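Jadlow fingers vs. Stilleck fingers on bagged stuff – anyone run both?

Forum: Grippers and End Effectors
Tags: two-finger, film, bimanual

tablesaw_ghost
Original poster

We have a two-arm table cell and I'm stuck picking fingers for it. The task is dull: pick things in plastic out of one bin, put them in another bin, repeat until retirement. Everything is in wrap or bags. Nothing is stiff. The film crinkles, slides, and now and then comes along with the finger when I'd prefer it stayed home.

Candidates are the Jadlow pointed fingers (on there now) and the Stilleck flat pads with the rubber face. Same mount, same stroke, same controller. I did one round of each in November with Josué Araújo running the second arm, left arm doing loose items on the table, right arm doing the bins.

Jadlow: 154 tries, 132 picks.
Stilleck: 154 tries, 81 picks.

So that's settled, except Josué says it isn't, and he has a list.
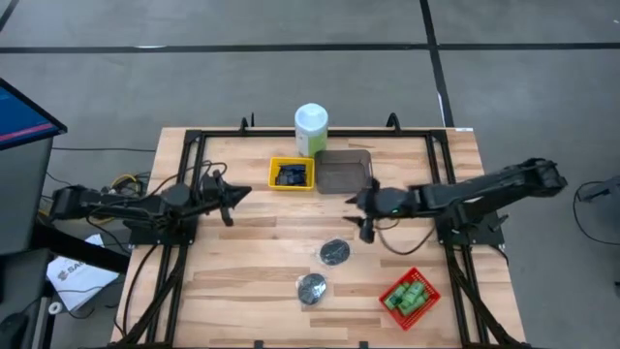
His first point is that the round items flatter the pointed fingers, because you can get a tip under the rim and the wrap gives you something to pinch. His second is that I picked the round items. I've asked him to stop making points.

What I'd like to hear from people who've lived with either one: does the Jadlow hold up over a few months, and is there any trick to the Stilleck pads on loose film? Mine pat the bag like they're consoling it.

kneath_g

Gwilym Kneath, Jenthorpe. We had Stilleck pads on for most of a year and I'd defend them. What closing force are you running? Out of the box the default is timid. If you left it there for both sets, you tested the default and not the pads.

tablesaw_ghost

Same force for both. That was the whole idea, Gwilym. Controlled comparison. I was very proud of it.

kneath_g

Well, there you go. A point puts all of that force in one spot and a pad spreads it over an area the size of a postage stamp. Same force is fair on paper and useless on film. Double it for the pads and run it again.

moth_and_bolt

Disagree with Gwilym, respectfully, as usual. Double the force and you pick more bags and burst more bags. We do snack-type packaging, and a burst bag costs me more than ten missed picks. I went to Jadlow for that reason and then spent a month finding tiny holes in things, so I'm not claiming sainthood for the points either.

OP, are you counting a pick as "left the bin" or "landed where it should, in one piece"?

tablesaw_ghost

Left the bin and stayed up for a slow count of 5. I did not inspect for holes. I can hear Josué typing.

josue_a

I wasn't typing, I was getting coffee. Now I'm typing.

Third point: camera. He only watches from the head camera. From up there a finger on top of the bag and a finger holding the bag look identical. You need the side view for the bin work. I went through the side view for part of the Jadlow round and I'd move several of his 132 into the other column. 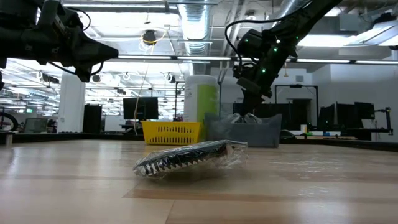 Side camera, right arm down in the gray bin with a clear bag at the fingers.

I still don't love calling that one from a single still, by the way. From this angle you at least know where the fingers are in relation to the bin wall. With the head camera I was guessing, and so was he, only he writes his guesses in a spreadsheet.

moth_and_bolt

Ha. OK, that helps. What's the zigzag thing in the foreground? I'd be curious how the pads do on it. Tight film over something with a bit of length ought to be pad territory.

josue_a

Black and white pattern, tight film, and the best item in the set if you ask me. The shine is awful though. The overhead lights sit right on the film and the depth camera hands back soup. We grab it by eye.

Pads were better on it, for the record. He left it out of his first post because it's one item.

tablesaw_ghost

I left it out because it's one item!

parallel_jaw_paul

Cheap option for the depth problem: kill the row of lights over the cell, or stick a polarizer on the side camera. We did the polarizer. Looks terrible, works fine.

On fingers, has anybody here tried the Sung hybrids? Pad with a narrow tip on the end. I've had a pair on one arm for roughly six weeks. They're a compromise and feel like one, but I stopped swapping fingers, and swapping fingers was how I was losing my screws.

kneath_g

I tried the Sungs. Tip is too soft. It folds on anything heavier than a sandwich.

parallel_jaw_paul

What sandwich

kneath_g

A reasonable one.

moth_and_bolt

Mine didn't fold, but I had the older version with the metal insert. If they've dropped the insert I take back every nice thing I've said to people.

OP, cable question while I'm here. Do you get drag on the wrist when you go down into a bin? On our cell the loop pulled the tool a few millimeters off at full reach, and I blamed the fingers for weeks.

tablesaw_ghost

Haven't measured it. It arcs pretty freely up top, but I've never checked at the bottom of the bin. Adding it to the list, right under "apologize to pads."

Plan for the next round: Stilleck at double force, Jadlow where it was, both cameras recorded, holes checked by holding each item up to the light like a suspicious banknote. Zigzag item gets its own row. Josué scores, I drive, and we don't talk until lunch.

Paul, if you've got the part number on those Sungs, send it over. I'd like to know which version moth is mad about before I order.

parallel_jaw_paul

Sent. Mine have the insert. I checked with a magnet.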